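The Thirty-Seven Demonstrations

At Hustbridge, the working day of a robot teacher begins with a calibration routine and a chair set to the right height. Noura Farah holds a handheld controller in each session and drives a simulated arm through kitchen chores: picking up, putting down, opening, closing. Her hand motion is mapped to the gripper, and every joint angle is logged along the way.

The project, named Lallance, needs 37 demonstrations of each task before training starts. Reiko Kudo, who designed the protocol, arrived at the figure by trial. "With 13 the policy copied the operator's hesitations," she says. "It would stop above a plate and wait, as Noura had."

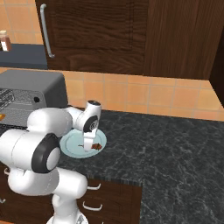
The simulated arm with its fingers over a plate, between two small items. Render: Lallance project.

Plates are harder than they look. The rim is shallow, the items on it are small, and a gripper that comes down a little too far presses against the dish. Farah has no sense of touch to warn her – the controller does not push back – so she judges height from the rendered view and approaches in short steps.

Failed attempts are kept but tagged. Lionel Delaunay, who maintains the data set, replays each one in the simulator with the counter, cabinets and lighting altered, which has brought the total to around 2,000 episodes. He discards any replay in which the arm collides with something the operator never had to avoid.

The alternative is to take a physical arm by the wrist and move it through the task. Noboru Ueda's group at Enley works this way and reports smoother paths, though an operator tires after 3 hours. Kudo plans a direct comparison of the two methods in October, using the same operators and the same set of tasks.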